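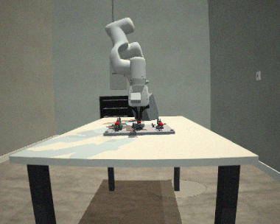 Nastden Community Help > Motion planning > Collision checking

Straight-line descent stops short over the middle fixture, fine on the other two

Posted by Ayman Mahrous

I have a simulated cell in Letham with one arm, a table and a flat board with three fixtures on it in a row. The task is to come down on each fixture in turn, close on the red part, and back off. I plan with Akinola and send the path to the joint trajectory controller that comes with the simulator.

The left and right fixtures work. On the middle one the arm goes to the hover pose without trouble, starts down, and stops 9 mm above the grasp pose. It doesn't shake or drift. It just sits there and the log says:

cartesian segment truncated, last valid waypoint returned

I ran the middle fixture 39 times overnight with small random changes to the start pose, and 36 of those stopped at the same height. The other three reached the grasp pose, and I can't see what was different about them.

What I have tried so far:

Slowed the descent to a quarter of the speed. No change.
Raised the position gain on the wrist joints. No change, so I put it back.
Swapped the order so the middle fixture is visited first. No change.
Turned off collision checking in the planner. Then it goes all the way down, but I don't want to leave it like that.

Fixture poses are read straight from the simulator, with no camera estimate in the loop yet. The grasp pose is the same for all three, as an offset from each fixture's own frame. The gripper is the Arumberg two-finger model with the collision shapes it came with.

When I look at it in the viewer there is clear space below the fingers at the stopping point, so I don't understand what the planner thinks it is hitting. Is this a bad inverse kinematics solution near a joint limit, or something with the fingers being too close to the neighbors?

4 comments

mossgrader: Which waypoint does it truncate at, and does that number change with the step size?

Ayman Mahrous: It changes if I change the step size, but the height is the same. With my current step it is waypoint 9.

mossgrader: Then it is a fixed height in the world and I would leave the controller alone. Print the contact pair.

Ayman Mahrous: Will do tonight.

Posted by rollo_v

I had this and it was joint limits. Try a different seed for the IK, or start from a different elbow position. Also check you are on the current release of Akinola, the older one had problems with Cartesian paths. If it still happens, reinstall.

1 comment

tern_and_plover: It can't be joint limits if the same path goes through with collision checking off. The limits are still enforced in that case.

Posted by Hedda K.

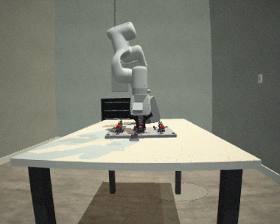 I would look at how the board gets into the planning scene. The viewer draws the visual mesh by default, and the planner never uses that mesh. It uses the collision geometry, and the two can be very different even when they come from the same file.

You say three fixtures on a board. If the board and the fixtures were exported together as a single object, Letham will give that object one convex hull unless you tell it otherwise. A convex hull has no dips in it. If the outer fixtures have anything tall on them, such as a thin post at the back, the hull stretches from the top of one post to the top of the other and covers everything between them. The middle fixture ends up buried inside a solid block. Your fingers come down, touch the top of that block, and the segment is cut there.

It would also explain why the height doesn't depend on step size or speed. You are hitting a flat surface that isn't drawn.

The outer two could still pass. Toward the ends of the board the hull slopes off, and your goal tolerance may be hiding a small error. Check whether they really reach the grasp pose or only get close enough to be accepted. I'd bet they stop slightly high as well.

To check:

1. In the viewer, open the display menu and switch from visual to collision. Do this in the planner's viewer too, not only the simulator's. They keep separate copies.
2. Move the arm to the stopping point and ask Akinola for the contact pair. If it names a finger and the board, with no fixture in the pair, you have one merged object.
3. Look at the object list. You want four entries, one for the board and one per fixture. If there is one entry, that's the cause.

To fix it, split the export so each fixture is its own object with its own collision shape. For parts this small I use a few boxes per fixture: one for the body and a narrow one for anything that sticks up. Boxes are faster to check than a decomposed mesh and you can see at a glance if one is wrong. Automatic convex decomposition works too, but it tends to fill in small gaps, and the gap is where your fingers need to go.

After that you will get a second problem. The fingers have to touch the red part at the end of the descent, so the planner will reject the last waypoint for a good reason. Allow contact between the two finger links and the one fixture being grasped, only for the final part of the move, and take the permission away after you retreat. Don't allow it for the wrist housing or for the board.

Leave the padding on the arm links where it is, but look at the padding on the fingers. The default is meant for reaching across a table and is too large for this kind of work.

3 comments

Ayman Mahrous: Contact pair was left finger and board. Object list had one entry. With the collision view on there is a big wedge over the whole board, and the gripper is resting right on it.

Ayman Mahrous: Split into four objects and used boxes as you said. The middle fixture now goes down every time. You were right about the outer ones, they were both stopping high and my tolerance let it pass. I still don't have an explanation for the three runs that worked before.

Hedda K.: Compare the wrist rotation in those three with the rest. If your random start let the planner pick a different rotation, the fingers may have come down along the slope of the hull. I wouldn't spend long on it.

Posted by tern_and_plover

Adding to Hedda's post, for anyone who can't change the export. You can keep the merged file for drawing and put a separate collision file next to it. In the object description, set the collision source to the second file and reload the scene from scratch. A soft reload keeps the old hull in the cache. I lost most of an afternoon to that in February.

Also worth writing a small test that loads the scene, puts the gripper at each grasp pose directly without planning, and prints any contacts. It runs in a few seconds and would have caught this before the overnight run. I run it every time someone touches the fixture models.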